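April 19, 2014

Up before the kids and sat at the kitchen table with the bank statements. We have 1596 in the trip account. I thought it would be more, but the car insurance came out of it in February and I never put it back.
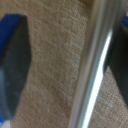 The trip is still set for July. Two weeks at the lake at Pekamow, same cabins my parents took us to, though the rows nearest the water are gone now and they built a restaurant where the boat shed was. Claire wants to go for one week and put the rest toward the roof. I want two. We went over it again last night after the boys were in bed and got nowhere, so I said I'd write out the numbers and we'd look at them together on paper.

The cabin is most of it. They want 400 down by the end of the month to hold it, and the balance when we arrive. I called the office this morning and talked to a woman named Mrs. Kazlauskienė, who spelled it for me twice so I could put it on the check. She said they have had the same families asking for the same two weeks for years and she can't hold ours past the end of the month. I asked if one week would be half. It isn't. One week is a good deal more than half, and she didn't seem to think that needed explaining.

So if we go for two, the whole thing comes to 3000 with gas and food, and that is with us cooking most nights. I wrote it all out on the back of the phone bill. Food I figured at what we spend at home plus a little, as Owen eats more when he's been swimming. Gas is there and back plus driving into Jerkham for groceries. I put in bait and the boat for three mornings. I didn't put in ice cream, and Claire will see that right away.

Called Florian Delorme at lunch to ask about extra shifts. He said he could give me Saturdays through May and maybe some evenings at the warehouse if the Dultero order comes in. He has been saying the Dultero order is coming in since Christmas. I said yes to the Saturdays. It means missing Owen's first few games, and I haven't told him yet. I'll do that tomorrow.

Claire's mother offered to lend us the difference. We said no last year when she offered for the furnace, and I think we should say no again. It's not that she would hold it over us. She wouldn't. But she would mention the lake at every meal until Thanksgiving, and Claire would feel she had to invite her, and the cabin sleeps five if one of them is small.

The boys don't know any of this. Peter came in while I was adding and asked what I was doing and I said taxes. He said weren't those due already. He's ten and he knows when taxes are due. I don't know where he got that. I told him I was checking them over. He stood there eating dry cereal out of his hand and then asked if we were going to the lake this year, so I guess he knew what the paper was. I said we were working on it. He said Ben's family was going to Florida, and that Ben said Florida was better than a lake. I asked him what he thought and he said he'd never been to Florida.

I remember my father at the same kind of table with a coffee can. He kept the trip money in it in cash, and when it was full enough we went, and when it wasn't we didn't. We missed two summers that I can remember. One of those he painted the house and paid me a dollar a day to scrape, and I thought I was rich. I don't remember being unhappy about it. I do remember my sister not talking to anyone for most of a week, so maybe it depends who you ask. I should call her. She might want to come up for a couple of nights and split the food, although with her three that would be a full house and somebody would be in the tent.

Spent part of the afternoon on things around the house. Fixed the back step. Took the recycling out. The gutter on the north side is pulling away again, and I looked at it for a while and left it. Claire is right that the roof needs doing. The man who came in the fall said it would last another winter and it did, and now I suppose he'd say the same thing again. I'd like to hear him say it before I spend the money on two weeks of fishing. I'll call him too. That's three calls – him, my sister, and the cabin office back with an answer.

Made grilled cheese for supper as Claire was late. She came home with a library book about camping for Peter, and I couldn't tell if that was meant for me. We could camp. We have the tent, and the state park is a fraction of the price. We did it the year before Owen was born and it rained for four days and she said never again, but she was pregnant and her back hurt, and she says now she'd give it another chance. I don't think she would like it. I think she'd do it so we could have both, the roof and the lake.

After supper we sat down with the phone bill. She found the ice cream. She also found that I'd counted my Saturday pay before taxes, so I had to go back and take that down, and it was a bigger bite than I thought. Then she asked what we would skip if we went for the two weeks, and we made a list. The newspaper. The second phone line, which we only keep for the fax and I haven't sent a fax since last summer. Pizza on paydays. She offered her haircuts and I said no to that, and she said then I'd have to offer something, so I put down lunches out. That one is more than the pizza, once I wrote it down for a month. I didn't like seeing it.

With all of that and the Saturdays we get close. We'd still be short, but not by so much that it seems foolish. If the roof man says it can wait, we take the two weeks. If he says it can't, we take one and don't complain about it. She said to write down that I agreed to that, so I have.

I'll mail the deposit the day after he comes out. It's the same deposit either way, Mrs. Kazlauskienė said, and they give it back if you cancel before the first of June.

Owen lost another tooth, lower left. I owe him a dollar and there's nothing in my wallet smaller than a five – need to check the jar in the laundry room before I go up.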